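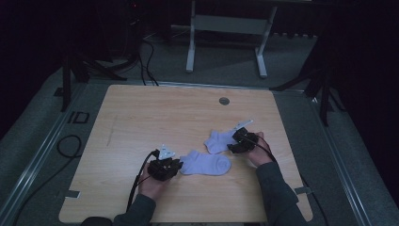
Sock pairing on the workshop table, two hand-held grippers in use. Bundine Shared Workshop, September.

1/ The Bundine Shared Workshop is pleased to provide its members with an update on the Gratero build, our two-handed laundry sorting project. This thread covers the grippers, the table, the recording sessions and the work planned for the rest of the season.

2/ Gratero is a member project, led by Remo Gisler, with Azucena Barajas responsible for recording and data. It is built in the workshop outside class hours. Members may attend any session as observers, provided they sign in at the front desk.

3/ The present task is limited to socks. The operator takes one sock in each gripper, lays the two flat with the toes facing the same way, places one on top of the other and folds the pair once. Rolling and tucking have been left for a later stage.

4/ White ankle socks were chosen for the first sets. They are short, they show up well against the pale tabletop and they are cheap to replace. Coloured and patterned socks will follow. Members wishing to donate clean pairs may leave them in the tub marked Gratero beside the sink.

5/ On the grippers: both are held and worked by hand, and each carries a white marker plate on top and its own cable. Please do not lift a gripper by its plate. A plate that has shifted even slightly means the whole set must be checked again.

6/ The current fingers are the third version. The first were too smooth and let thin fabric slide out. The second held well but caught on ribbed cuffs and pulled threads. The third version is softer at the tip, and Mr. Gisler reports that it picks up a single layer of cotton on most attempts.

7/ Picking up a single layer remains the hardest part of the job. When two socks overlap, the lower one tends to come along with the upper. Operators are asked to approach from the cuff, close slowly and lift only once the edge has come away from the table.

8/ To date the team has recorded 105 attempts. Of these, 93 were kept. The remainder were set aside, mostly owing to a dropped sock or a pause long enough to confuse the timing. The discarded attempts are stored in a separate folder and are open to any member who would like to study them.

9/ A note on the table. It is square with rounded corners, in a grey metal frame, and is reserved for Gratero during evening sessions. The small capped hole near the far side is to stay capped. The mark in the wood on the left was raised at the last members' meeting; it does not affect the work and the top will not be sanded this year.

10/ A note on cables. The gripper cables run off the operator's side of the table and should be left with enough slack to reach both far corners. Spare cable is to be coiled on the floor beside the frame. Observers are asked to keep behind the stands — please do not step over the cables to get a closer look.

11/ Sleeves: dark, plain and close at the wrist. Ms. Barajas has found that loose cuffs fall across the fingers just as the sock is being pinched, and those attempts are of little use afterwards. A few spare tops are kept on the hook behind the door.

12/ The workshop thanks Trudier for the loan of a bench power supply, and Ibarra for printing the finger moulds at the cost of materials. Both arrangements continue until the end of the build.

13/ The next stage is a pair of fixed arms, to be mounted on the same frame and fitted with the same fingers. The brackets are drawn and the first one has been cut. The arms will be run at low speed and only with a trained member at the stop button.

14/ Seven members have completed operator training so far. The session takes one evening and covers handling, start-up checks, the folding order and how to label a set. There is no fee for members in good standing, and no background in robotics or programming is needed.

15/ Evening sessions begin at 19:00. Those wishing to operate should arrive early enough to complete the checks. Food and drinks are to be left in the kitchen.

16/ Members who have built grippers of their own are invited to bring them in. The team is particularly interested in finger designs for thick wool, which the current version does not handle well — the tips flatten before they close fully.

17/ Questions on the build should be directed to Mr. Gisler, and questions on recordings to Ms. Barajas, through the members' desk. Drawings for the third version of the fingers are available there on request.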